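One Bag, Many Snacks: A Packing Study
Student project report by Perla Aguirre, advisor Francine Bergeron

Our project started with a complaint everyone in the Gradgate dorm shares: snack bags that look cute and hold almost nothing useful. I wanted to know what really fits in a small zippered pouch, what gets squashed, and how much the order of packing matters. I had so much fun with this one that the notes ran to two notebooks!

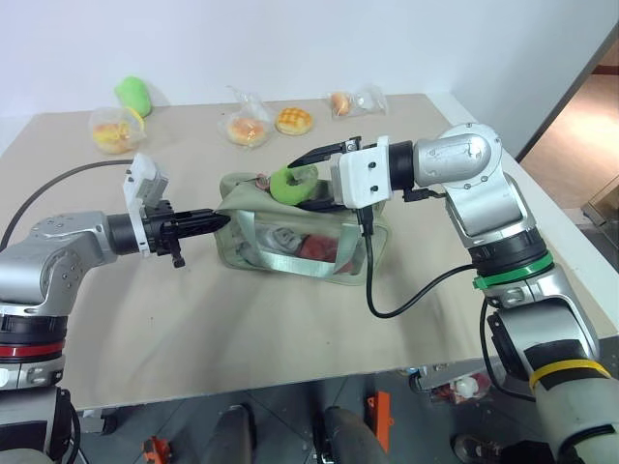
Page last changed: September, 4:40 pm

The soft green pouch became my favorite right away. It lies down flat when you lay it on its side, the opening is generous, and the strap gives you something to hold while you load. My first packing plan mixed food with small soft toys, the way people pack for a long afternoon with a younger cousin. The ring-shaped plush, which looks a lot like a donut, was the hard one. A ring has a hole in the middle and you'd think that space would be handy — mostly it just made the bag bulge.

I ran 8 packing plans with different starting items. Flat and soft things first worked best for me, with the crushable food last. I scored each plan for fit, for ease of closing, and for how the food looked on the way out. The highest possible score was 100, and my best plan (Plan 6, known in my notes as Tindent) came very close.

Food choice was its own adventure. Fruit cups are heavy for their size and want to stay upright. A waffle-patterned biscuit is the opposite, light and flat and very easy to break, so it needs a wrapper of its own before it goes anywhere near a zipper.
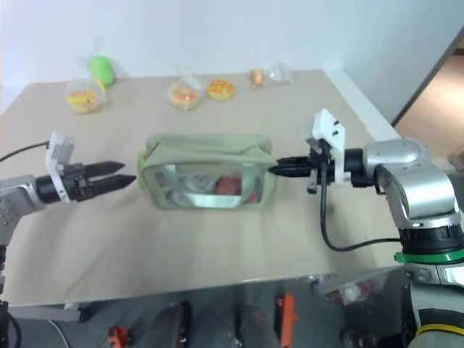 Can you pack a fruit cup and a biscuit in the same pouch?
With a layer of cloth between them, they travel well together, as long as the cup goes in first and stands on its base.

Next came closing. I had expected this to be the dull part, and it was the part I kept talking about at dinner. A pouch can look nicely packed and still fight you when the zipper reaches a curve. Pushing the contents down and away from the teeth helped in every plan, and so did closing slowly — Francine's suggestion, and a good one.

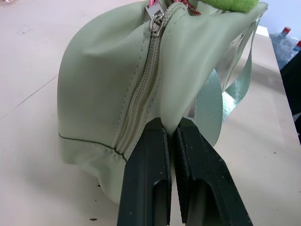 Filholm Home and Everyday Design Club, Rathjen Hall

Fabric matters too. Smooth, soft material wrinkles and gives a little over a round toy, and neat stitching along the zipper made me more willing to fill a bag right up. Next term I'd like to try a stiffer pouch with the same snacks and compare the scores.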